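Small-parts drawers: what's worth doing and what isn't

Every few months someone forwards me another article promising that a set of little drawers will sort out the shed, the sewing corner and probably my marriage.

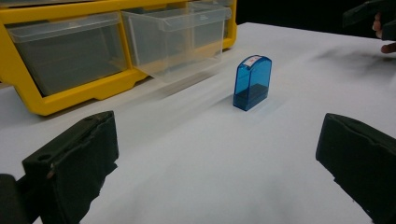 I've tried most of the advice by now. Some of it holds up. A fair bit was plainly written by people who have never had to find an M4 washer with the power off.

Start with the claim that you should sort everything by size. It looks lovely for a week. Then you need a picture hook, and you have to remember whether you thought of it as small or medium. Sort by job instead. Everything for hanging pictures lives together, hooks, wire, the stubby pencil, the lot. Tap washers go with the plumber's tape. My neighbour Ottmar Hinrichs sorts his by thread and diameter and can put his hand on anything, but he was a fitter for most of his working life and you and I were not.

Labels next. The label maker people would like you to buy a label maker. Masking tape and a permanent marker do the same job and peel off when you change your mind, which you will. If the tape has gone brittle and left gum behind, a dab of eucalyptus oil on a rag will shift it. Try it on the back of the drawer first, as it can cloud some plastics. And if you can see through the drawer front, ask yourself whether you need a label at all. Screws look like screws.

Dividers I'm in two minds about. The ones that come in the packet rarely fit snugly, and anything finer than a tack will creep underneath. A strip cut from an ice cream lid and bedded in a thin line of silicone does better. Enikő Virág wrote in to say she skips dividers and stands old film canisters in each drawer. I was doubtful, but it works for beads and watch batteries. Loose button batteries want to be up high and behind a proper catch if there are kids about - no drawer like this is childproof, whatever the packet says.

Drawers that stick get blamed on cheap moulding. More often they're overfilled or full of grit. Pull the drawer right out, wash it in warm soapy water, wipe the runners and let it all dry. Rub a candle stub along the runners if it still drags. Don't use spray oil, it just collects sawdust and you'll be back where you started. Skip the dishwasher as well. I warped 2 that way.

Then there's the silica gel trick, where you save the sachets out of shoeboxes and drop one in with your steel screws. I can't say it does much. A drawer isn't sealed, so the sachet soaks up what it can and then sits there. If your shed is damp, keep the good fasteners in a jar with a decent lid, or bring them inside.

A few readers have asked about the Privix wall rack, the one sold with the line about 303 uses. I stopped at three. It's a rack. The screws supplied with it were too short for my wall, so I'd budget for longer ones and find the studs before hanging anything heavy.

Last one, and it's the tip I get the most grumbling about. Don't keep every odd screw. Ashok Dixit swears the one you throw out is the one you'll want by October, and he has three coffee tins to prove it. I asked when he'd last found what he needed in those tins. He went and bought a packet.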